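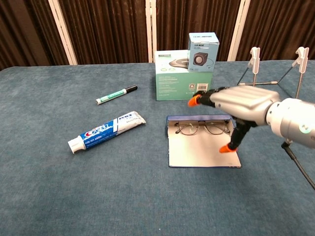
Glasses case task on the Jivum bench, lid open, fingers on either side of indecision.

Re: [teleop-users] How many demos before it stops being my fault?

Replying below the quote, as the list rules ask and as none of us do.

> We moved from hand guiding to remote control in January and
> our success rate on small household items got worse. Same arm,
> same table, 100 demos per task. The policy creeps up to the
> object, hovers, and seems to think about its life. Is 100 too
> few, or are we teaching it badly? We use the Xenos handset,
> if that matters.

It matters a little. We ran the Xenos handset for most of a year and now use the Uvaneck one, which is uglier and has less lag. But the hovering was in our data long before it was in our policy.

Go back and watch your own demos at double speed. I did this with our eyeglasses case set, all 1209 episodes, over more coffee than Esmont pays me for. In a great many of them the operator (me) drives up to the case, stops, leans sideways to check the depth on the monitor, and then commits. The robot can't see me leaning. It sees an expert who parks next to the case for a while, and it has learned to park beautifully.

With hand guiding you don't get this, as your own eyes are right there next to the fingers. You get other problems, mostly your elbow in the camera view.

What helped us:

Practice first with recording off. I make new operators do 14 runs before anything gets saved — they hate it, and the pauses mostly go away.

Trim the idle time, but leave the last moment before contact alone. We cut that too once and got a robot that punches.

Move the other stuff around. We keep a toothpaste tube, a marker and a couple of product boxes on the table with the case, and they get shuffled every 8 episodes. Before that, the policy had apparently decided the toothpaste was a landmark.

So no, I wouldn't record more yet. Another hundred hesitant demos will get you a more confident hesitation.

If anyone has a decent script for spotting pauses, please post it. Mine is a spreadsheet and I'm not proud of it.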